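Folding Button-Up Shirts on a Table

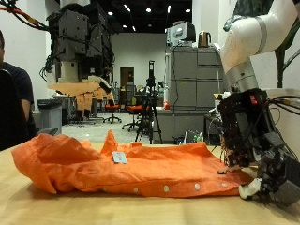
Page last changed: 2021-04-13

A table works better than a bed for shirts. A mattress gives under your hands and the creases end up wherever they like. Clear a space wide enough for the shirt with both sleeves out.

If the shirt has come out of the basket in a bunch, like the orange one on the table, find the row of buttons first. White buttons on a bright shirt are easy to spot. Pick it up by the shoulders, give it two hard shakes and lay it face down.

Before you fold:

Fasten the top button, the third and the last. The rest can stay open.
Check for labels or tags lying loose on the cloth and take off any that don't belong there.
Smooth from the collar down with the flat of your hand. Pull the side seams straight – don't stretch the front edge where the buttons are, or it will ripple.

To fold, bring one side in to the middle of the back and lay the sleeve down along it. Do the other side the same way. Turn up the tail a hand's width, then fold the bottom half up to the collar. Turn the shirt over.

For a drawer 13 inches deep, fold in thirds instead of halves and stand the shirts on edge.

Cotton that still looks wrinkled after smoothing needs the iron. Do the collar first, then cuffs, sleeves and body, and go around the buttons with the tip. Let it cool flat before folding.

Heavier shirts go to the back of the closet until October.

See also: Sorting the Draltwood dresser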